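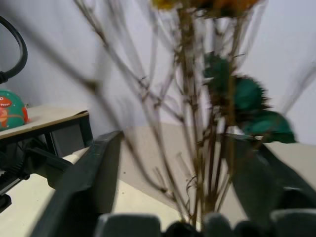 Dried stems with yellow-orange heads and dark green foliage.

Tilesus Dried Bundle, tall size
Reviewed by Beril Işık

The Tilesus bundle is sold as a ready-made arrangement for a narrow vase. I bought 2 in February and kept one in a hallway and one on a work table.

Stems: thin, brownish-tan, finely branched. They fan into a loose V without wiring. The outer offshoots spread wide, so allow clearance on both sides.

Heads: yellow-orange, clustered at the top. The weight sits high. In a light vase the bundle tips; 431 g of sand in the base fixed this.

Foliage: dark teal-green, attached lower down on one side. The distribution is uneven, and the bundle has an obvious front. Rotate it before judging the shape.

Shedding: moderate during the first 20 days, then low. A soft brush clears the table. Do not use compressed air.

The Motwood equivalent has stiffer stems and holds its outline better, but the color is flatter. I would buy the Tilesus again for a shelf against a pale wall. For a busy hallway, the Motwood takes knocks better.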